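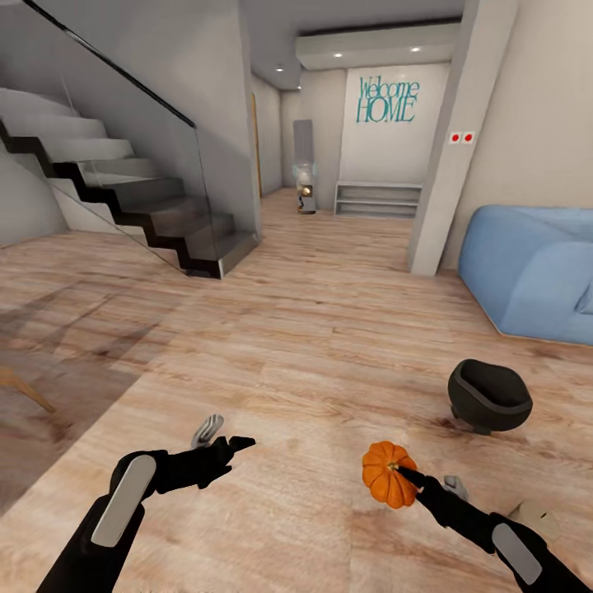
Choosing disability: a case for slower judgement

Qianru Wan
25/09/2026

Public discussion of body integrity dysphoria tends to begin and end with disgust. A person reports a lasting wish to lose a limb, or the use of one, and the response is a headline, a joke and a demand that someone be struck off. This essay argues that health services owe such people a considered reply, and that the reply should not be surgery on request.

The condition is listed in the current international classification of diseases. Those who live with it commonly describe a feeling that dates from childhood, and many hide it from spouses and family doctors for decades. Last December the Vellari Centre received 239 written submissions on the subject. Only 4 came from people who said they had the condition. The remainder came from people with strong opinions about them.
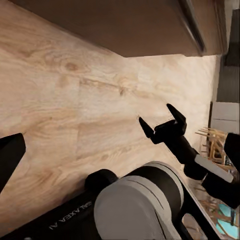 What disabled people are entitled to ask

The most serious objection comes from disability organisations. Their members wait months for a wheelchair assessment, pay for ramps out of their own savings and are asked by strangers what happened to them. They are entitled to ask why a wish to join them should attract more newspaper space than their own rents and bus routes. A clinic that offered amputation by choice would have to answer that question before any other, and I do not believe it could.

My colleague Dariusz Mazurek takes a different view. He holds that an adult of sound mind who has lived with this distress for most of a lifetime should be able to consent to an operation, as adults consent to other procedures with permanent effects. He points to the danger of people injuring themselves at home. The danger is real and his concern is a humane one. Consent, however, does not oblige a surgeon to act, and a threat of self-harm has never been a sound reason to grant a particular treatment. It is a reason to see the patient sooner.

Seeing the patient sooner would cost little. The Grelby program, which offers counselling over five months, charges $1,980 per person. Its staff make no promise of a cure. They promise privacy and a clinician who will not laugh. Provincial plans should cover that fee, and family doctors should be told where to send a referral.
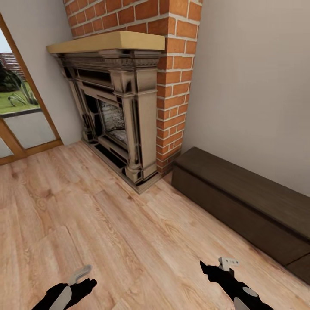
Fireplace with brick chimney breast and wooden mantel shelf.

Newspapers have a part in this as well. A person who speaks openly about the condition should not find their full name and street printed beside the word "bizarre". Editors already follow careful rules when reporting on suicide and eating disorders, and those rules could be extended here with very little effort.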